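Gripper trials move into simulation at Bulside

June 17, 2024

The Bulside workshop has spent the spring deciding which gripper to fit to the two arms on the packing bench. Three were on the shortlist: the Janevski parallel gripper, the Wunadlow wide-body, and the older suction head we already own. The first round of tests was done on the real arm in April and was reported in the last issue. This item covers the second round, which was done in simulation.

The reason for going to simulation was mostly time. Swapping a gripper on the real arm means unbolting the flange, changing the cable, setting the tool weight again and checking the stops. It takes the best part of a morning, and the arm is needed for other work. In the simulator a swap is a change to one file. We also wanted to try finger shapes we have not had made yet, and cutting metal for every idea would have used up the year's budget.

The model arm runs from the same controller software as the real one. Ivumitz supplied the arm model and we built the gripper models ourselves from drawings. The camera is set at the wrist, looking out past the fingers, as this is where we mean to put it on the bench. The tabletop was left plain and dark grey for the early runs so that we could look at the fingers first and leave the question of clutter until later.
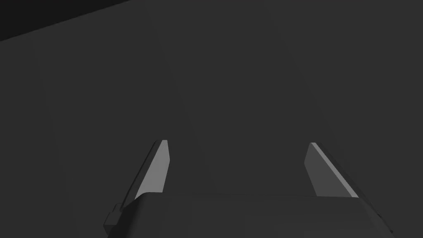

Wrist camera view in the simulator, fingers open over the bare surface.

The first thing we checked was how much of the view the gripper takes up. With a parallel gripper the housing always sits in the bottom of the picture, and the question is whether enough of the table is left to find a part and line up on it. The narrow tapered fingers did well here. The gap between them stays clear, and the tips are easy to pick out by their lighter inner faces. The wide-body model has thicker fingers and hid small parts during the last stretch of the approach. Moving the camera further back helped, but then the mount would foul the cable on the real arm.

We then ran 97 pick attempts with each of the two finger grippers, using the same set of part positions for both. The parts were a short block, a thin plate and a round cap, all modelled on things we pack. The suction head was left out of this round. Our simulator handles suction poorly and we did not trust the numbers it gave.

The Janevski model dropped or missed 5 parts. The Wunadlow missed 31, nearly all of them the thin plate, where the fingers came down on top of it and pushed it along the table. Some of that is down to our own finger drawing, which has a blunt tip. We have drawn a slimmer version and will run it again before ruling the wide-body out. It has the stronger grip of the two and would suit the heavier boxes.

A few notes for anyone using the same set-up:

The friction setting matters more than we expected. At the default value almost anything could be picked up, including parts held by one corner. We lowered it until the block slipped at about the same tilt as it does on the bench.

Check the finger travel in the model against a ruler. Ours opened too far for the first week and those runs had to be thrown away.

Plain lighting flatters the camera. The bench has a window on one side and strip lights above, and the shadows move through the day. We will add a second light to the model before testing the part finder.

The controller gave little trouble. It did stop twice when the arm was asked to reach the far corner of the table with the wrist turned right over, and the real arm does the same thing. The fix for now is to keep parts out of that corner.

The next step is to put the Janevski gripper back on the real arm and repeat the plate test with the camera fitted. If the results are close to the simulated ones, we will order a second gripper for the other arm. The model files and run logs are on the shared drive in the gripper folder. Please copy them before making changes - the originals are still in use.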